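Open day at the Taston woollen mill

So I finally made it to the Taston open day, after three years of saying I would and then finding something else to do. March 2024 was a dry one up our way and the drive over was all brown paddocks and utes, and I had the windows down until I hit the gravel and regretted it. If you're coming from the coast, ignore whatever your phone tells you about the shortcut through Tremard. There's a one-lane bridge, a long wait for a bloke moving cattle, and you save no time at all.

Parking was in the paddock behind the mill, gold coin donation, and from there you follow the smell. I'd forgotten what raw fleece smells like when there's a lot of it in one place! Sheepy, obviously, but sweet as well, a bit like an old jumper left in a warm car. My hands were soft for the rest of the day just from poking at things I was told I could poke at.

They take you round in groups of 12, and I got in with a family who had very strong opinions about merino and a couple who were only there for the scones. Our guide had started in the sorting room straight out of school and could tell you the rough age of a sheep from a handful of its wool, or said she could, and none of us were in a position to argue. She had us all feel a lock from the shoulder and then one from the britch (that's the back end) and the difference is enormous. One is like nothing, the other is a doormat.

Then the scour, which was the bit I'd been looking forward to. They weren't running it flat out for visitors but it was going, a long line of hot troughs with the wool being nudged along by big slow rakes. The grease that comes off gets spun out and sold for lanolin. The water used to go straight into the creek, back in my grandmother's day, and she always said you could skate on it. It doesn't now, and there was a whole display board about that which I'll admit I skimmed.

Carding is where it gets loud. They hand out earplugs and I'd take them if I were you -- I thought I'd be right without and lasted about a minute. The oldest card in the shed is 110 years old and still earns its keep on the coarser blends. It makes this enormous soft web, like the skin off warm milk, and it comes off the end and gets split into strips so fast you can't quite see where it happens. I could have stood there all morning. The kids from the merino family did, more or less, and had to be fetched. 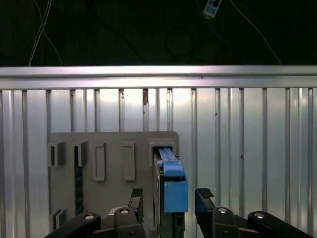 After that you go through to spinning, where it's cooler and the ceiling's lower and everybody starts talking again. The frames in there are much newer. I asked what happens when a thread breaks and was shown how to piece it back on, then had a go myself and made a dreadful lump. Very kindly, this was described as "character". I've got it in my coat pocket still.

The weaving shed was closed, which was my one real disappointment. There's a sign up saying they hope to have it open for visitors in April, so if looms are your thing it might be worth holding off. We did get to see the finishing end, where they brush the blankets up and a woman goes over each one by hand with tweezers looking for burrs and bits of stick. She had the radio on and chatted to us the whole time without once looking up.

Lunch was in the old wool store. Scones, yes, and they'd be worth the trip on their own, but I had the lamb and barley soup and went back for seconds. Tea in proper cups. The local spinners' group, who call themselves Eltia for reasons I never got to the bottom of, had wheels set up along one side and would let anybody sit down and try. I was hopeless. My foot wanted to go one way and my hands the other, and the lady beside me laughed so much she dropped her own thread.

And the shop. Oh dear. I went in with a firm plan to buy one skein of sock yarn and came out with a blanket in the Laizer pattern, the one with the mustard and grey checks. It was $80 marked down as a second and I have been over every inch and can't find the fault. There was a queue to the door by then, so get in before your tour if you can, they don't mind holding things behind the counter for you.

They reckon almost 4000 people come through over the open weekend, and I can believe it from the state of the paddock when I left. Somebody in a little hatchback was being pushed out of a soft patch by half a football team.

A few odds and ends. Wear closed shoes, they will turn you away in thongs. Prams are fine downstairs but the sorting room is up a steep set of steps. The dunnies are out past the boiler house and there's only one hand dryer. Cash for parking, card for everything else. I'm going back for the looms, and I might leave the purse at home. The socks are coming along, too -- I'm up to the heel on the first one.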